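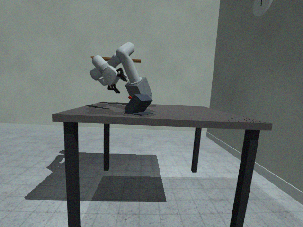
A long table on square black legs.

Corkadside Allotment and Garden Club, minutes of the March meeting

I'm doing the minutes again, so you get them my way. We got going at 7 in the evening, once Deming Kong had found the right key. Satish Nigam chaired. Last month's minutes went through with one fix: I wrote that the hedge on the Flallcombe side was coming out, and it's only being trimmed. Sorry to everyone who called me!

Money

We have $1451 in the account after the water bill, and $455 of that is set aside for the new standpipe. Satish wanted to know if we could get a second quote before we sign anything. Deming has asked Yadav Plumbing for one already and will chase them — they're slow to answer in spring. Plot rents stay as they are. Two people still owe for last year and I've agreed to write to them (nicely).
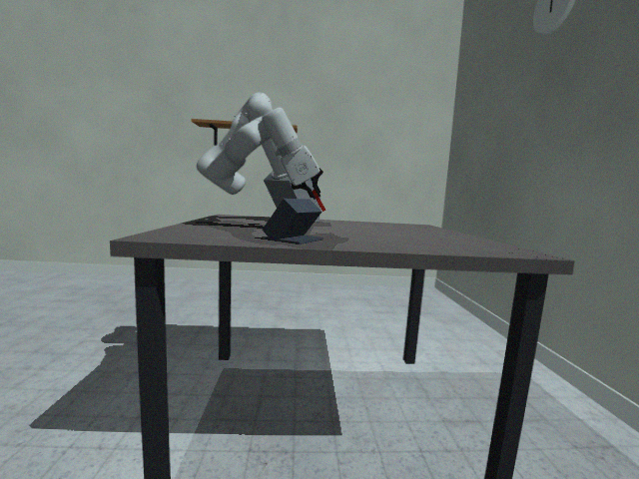 Water and the bottom path

The bottom path is a bog again from plot 9 down to the gate. Long talk about wood chips versus gravel, and I'll spare you most of it. Wood chips won, mainly on price. Deming knows a tree crew who'll drop a load by the gate, and we'll spread it on the first dry morning we get. Bring your own fork and a wheelbarrow if you have one.

Please stop leaving the hose lying across the path. I tripped on it myself, and I was carrying eggs.

Seed order

The group order from Posirari came to 59 packets, more than last year, and most of it is beans. I got a bit carried away with the squash, I admit. Pick yours up from me before the end of the month

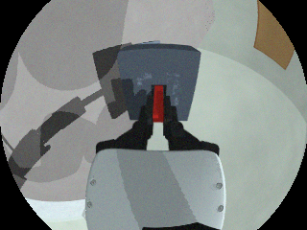 and check your packets against your list before you take them home, as we had mix-ups with the leeks last time. Seed potatoes are coming separately and I don't have a date yet.

Satish is offering spare raspberry canes to anyone who'll dig them up. They're a fall variety, very good with cream, and they do spread.

Plant sale

We're going for May again, in the morning, with tables out by the gate if the weather's kind. Deming will price the tomatoes.

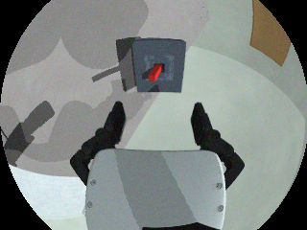 I said I'd bake, and Satish will ask his sister for her ginger cake. We need clean pots, any size, left beside the shed and stacked please.

Any other business

The shed lock sticks. Deming will oil it. Meeting closed at 8:30, next one in April, same time.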